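Rising Damp in the Skindmont Row Cottages
Final project report, Building Heritage elective
Submitted February

Background

Skindmont Row is a line of single-storey brick cottages at the bottom end of Skeltdale, below the old tannery. First ones went up in 1831 going by the date stone over the end door. Soft red brick, lime mortar, no damp course. Later on somebody rendered the street side of most of them in hard cement, and that's more or less where the trouble starts.

The project question was: why are the walls wetter now than the older records say they were, and does the cement render have anything to do with it? I started out wanting to cover the whole row. Ran out of time, and two of the cottages had tenants who (fair enough) didn't want me poking at their skirting boards. So this report covers the end cottage and its neighbour. I call them Cottage A and Cottage B from here on.

What rising damp is, quickly

Water in the ground gets drawn up through the pores in brick and mortar. Goes up until evaporation off the wall face balances what's coming in at the bottom. In a wall that can breathe on both sides the wet zone stays low. Seal one side and it has to climb higher before it can all get out. Salts come up with the water and get left behind where it dries, which is the white furry stuff on the inside plaster. Salts also pull moisture out of the air, so a salty wall can read wet on a meter even when the supply from below has slowed down. This matters later.

Not everybody agrees on how common true rising damp is. A fair few of the sources I read reckon most of it is really condensation, leaking gutters, or garden soil piled up against the wall. I tried to keep an open mind on that.

Method

Handheld pin meter, borrowed from the department. Readings taken at 300 mm above the floor and again at 400 mm, along each ground floor wall, inside face only. Same spots each visit, marked with a bit of masking tape. Visits were in the morning before the heaters went on.

Also did:
- gutter and downpipe check after rain
- ground level outside compared to floor level inside
- scraped a small sample of mortar from each cottage, with permission
- temperature and humidity in each room at every visit

The meter is made for timber, so on brick the numbers are only good for comparing one spot to another. I've treated them as high, medium or low and left it there. Drilled samples would of been better but the owner said no drilling.

Results

Cottage A (cement render outside, gypsum plaster inside). High all along the street wall at both heights. Paint blistering, salts in a band just above the skirting. Back wall, which was never rendered, came out low to medium. Worst spot was beside the front door where the downpipe has a cracked shoe and empties straight onto the footpath.

Cottage B (render taken off by the owner, repointed in lime). Medium at the lower height, low at the upper. Some salt staining but the owner says it's old and brushes off. Front room still smells a bit musty.

Outside ground level is higher than the inside floor at A. At B the owner had dug a shallow trench along the front and filled it with gravel, so I can't say for sure how much of the improvment is from the render coming off and how much is from the trench. Big hole in the study, I know.

Humidity indoors was on the high side in both. Neither kitchen has a working extractor.

Material tests

Small bench test to go with the site work. Four salvaged bricks, stood in a tray of coloured water, two painted with a cement slurry on one face and two left bare. Bricks came from the Iyamu salvage yard, catalogue bin 344, sold as the same age as the cottages but no way to check. Slurry was a Drandine bagged mix. Marked the wet line with pencil twice a day.

Water climbed higher on the coated bricks. Difference was easy to see by the second morning. Bare bricks levelled off, coated ones kept creeping. One coated brick had an old crack through it so I've left it out of the comparision.
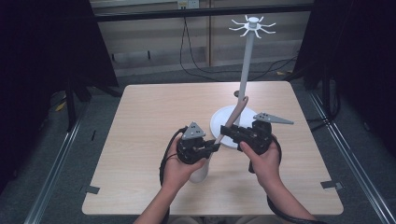 Can the cement render just be knocked off and the wall left alone?

Usually the wall needs repointing in lime afterwards, as hard render tends to take the brick face and some of the old mortar with it. A thin lime render or limewash can go back over the top once the wall has had a season or more to dry.

Discussion

Results fit with the idea that the render is making things worse at A. They don't prove it. The downpipe and the high ground level would be enough on there own to wet that wall, and both are cheaper to fix, so they should come first. Next would be the render, starting low down on the street side. Chemical injection got quoted to the owner of A but I can't see the point while water is still pouring in from the footpath.

Limitations

Two cottages only. One season. Wrong type of meter. Four bricks, then three. No drilling.

Recommendations

Fix the downpipe shoe at A. Lower the ground along the front, checking with council first as it's their footpath. Extractor fans in both kitchens. Remeasure after a winter, same tape marks if they're still there. Salted plaster at A to be replaced with lime, after the drying out and not before.

Appendix 1 has the room plans, Appendix 2 the meter readings by visit. Reference list still needs the two tannery map sheets added.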